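Progress report to the Hudari Fund
Project: Workroom power and furniture refit, Dokness building, second floor
Reporting period: July to 13th September
Prepared by: Mirjana Halilović, facilities
Reviewed by: Pejman Parsa, operations

1. Status

Work is on schedule except for the cable clearance under the standing desks, which is two weeks behind. Spending to date is within the approved amount. No change to the scope is requested. One reallocation between budget lines is requested in section 7.

2. Background

The grant covers the refit of the shared workroom: tables, work surfaces, power distribution at the tables, and the removal of cabling that is no longer in use. The room was last fitted out before the present tenants moved in. The wall outlets are on two circuits and all of them are on the long wall, so tables in the middle of the room have depended on extension cords laid over the carpet.

The July survey recorded 479 items of electrical equipment, cord and cable in the workroom and the adjoining store. Of these, 90 were failed on visual inspection and withdrawn the same day. Typical faults were cracked plug bodies, outer sheath pulled back from the strain relief, and switches that did not latch. The withdrawn items have been cut and sent for recycling. The remainder were sorted by length and connector and returned to the store in labeled bins.

3. Tables and work surfaces

The light wooden tables have been kept. They are sound, and replacing them would have used most of the furniture line for little gain. The tops had become stained and scored, and the pale finish had worn through at the near edges, where people rest their forearms.

Each working table now carries a white rectangular top laid over the wood. The overlay is not glued. It is held with removable pads so that it can be lifted for cleaning or swapped when damaged. It was cut slightly smaller than the table to leave the edge of the wood exposed, which gives something to hold when the table is moved and stops the overlay from being caught and lifted. Two overlays were cut wrong by the supplier, Skusik, and were replaced without charge.

White was chosen over gray after a trial with both. Small screws, washers and clipped cable ends were easier to find on the white surface, and the users of the room were close to unanimous. The drawback is that marks show, and cleaning has gone from weekly to twice weekly. The extra time is small and is being absorbed by the existing cleaning contract until the end of the year.

4. Power at the tables

The original plan was to fix a power rail under the rear edge of each table. This was dropped after the first trial table. Users could not see the outlets, reached under the table to plug things in by feel, and left chargers hanging by their cords. The switches were also knocked by knees and chair backs.

The current arrangement is a single power strip per table, placed on the work surface. The units are white with a light blue panel. Each has three multi-pin outlets in a row and three small buttons above them. The number of outlets is deliberately low. Three has been enough for the work done at one table, and a larger strip would invite a second one to be plugged into it, which was the most common fault found in the July survey. 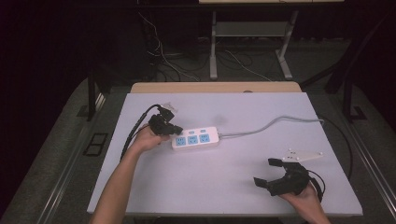

Cord routing is the part that still needs attention. The gray cord leaves the right end of the strip, crosses the top and drops off the side near the far corner. It takes up usable surface on the way, and a cord that hangs free at the table side can be pulled by anyone passing. Three options have been looked at:

Option A. A notch in the far edge of the overlay with a clip on the wooden edge below it. Low cost, no change to the table itself. The strip can still be moved by a hand's width in any direction.

Option B. A drilled grommet through overlay and table. Neatest result, but it fixes the position of the strip for good and means the overlay can no longer be lifted without unplugging everything.

Option C. A shorter cord with a socket mounted on the table leg. Best for safety, but it needs an electrician for each table and a new inspection record.

Option A is recommended. A sample clip has been on one table for three weeks and has not worked loose. Option C should be kept in reserve for any table that is moved more than once a month.

The strips themselves are left unfixed for now. Some users work from the left and some from the right, and leads from equipment reach the strip from both sides. Fixing the strip before the cord route is settled would mean doing the job twice.

5. Floor and surroundings

The gray carpet is being kept. It was cleaned in August and no tiles needed replacing near the tables. The small dark floor vent by the table was checked as part of the same visit. The position of the table had been marked so that the vent stays clear of it, and users have been asked not to stand bags or boxes on the grille. Airflow at the vent is within the range given in the building manual.

The dark metal framing with rails along the sides of the work area was outside the original scope. It was inspected anyway, at the request of Pejman Parsa, because people pass close to it when they walk around the table. Bolts were tightened at four joints. No sharp ends were found. Two end caps were missing and have been fitted.

The standing desks at the back of the room are the weak point of this period. The desks are in good order. The floor beneath and behind them is not. White and black cables lie there in a tangle, and some run up the dark wall. Part of this is live, part of it is dead, and the labels that exist are not reliable. Two attempts were made to trace the cables out of hours. Both were stopped when it was found that at least one unlabeled cable served equipment in the adjoining office.

The revised method is as follows. Each cable will be toned out and tagged at both ends before anything is unplugged. Dead cables will then be removed in one session. Live cables will be lifted off the carpet into a tray fixed to the low crossbar of the desk, with enough slack for the desk to rise to full height. The cables on the wall will be put in surface trunking. The trunking has been ordered from Yazıcı and is in the store.

6. Spending

Power strips, clips and trunking: 1,163 spent.
Table overlays, including cutting and delivery: 710 spent.
Carpet cleaning and floor vent check: charged to the building, no cost to the grant.
Labor for the survey and sorting: in kind.

All figures are net of tax. Invoices are held by Mirjana Halilović and can be sent on request. The overlay invoice shows a credit line for the two miscut pieces; this was a paper entry only and does not change the total.

7. Request

We ask the Fund to approve the transfer of the unspent part of the furniture line to the cabling line. The furniture line was set on the assumption that the tables would be replaced. The cabling line was set before the extent of the tangle behind the standing desks was known, and it will not cover tracing and tagging by a contractor. The total of the grant would stay the same.

8. Risks

Cable tracing may show that the adjoining office depends on more of this cabling than we know of at present. In that case the removal session will need to be agreed with that tenant and could slip by a further two weeks.

The overlay pads are rated for indoor use at normal temperature. The tables nearest the windows get direct sun in the afternoon. One pad on a window table has softened and been replaced. If this recurs, a different pad will be used on that side of the room only.

Stock of the power strip model is limited at our supplier. Two spares are held. A change of model later on would be acceptable as long as the outlet type and the cord length are the same.

9. Next period

Fit cord clips and cut edge notches on all working tables.
Trace and tag all cables under and behind the standing desks.
Remove dead cables and fit the tray and wall trunking.
Repeat the visual inspection of all strips and cords in use.
Update the room plan with table positions, floor vents and circuit numbers.

The updated room plan will be attached to the next report. Questions on sections 3 to 5 should go to Mirjana Halilović, and questions on the transfer request to Pejman Parsa.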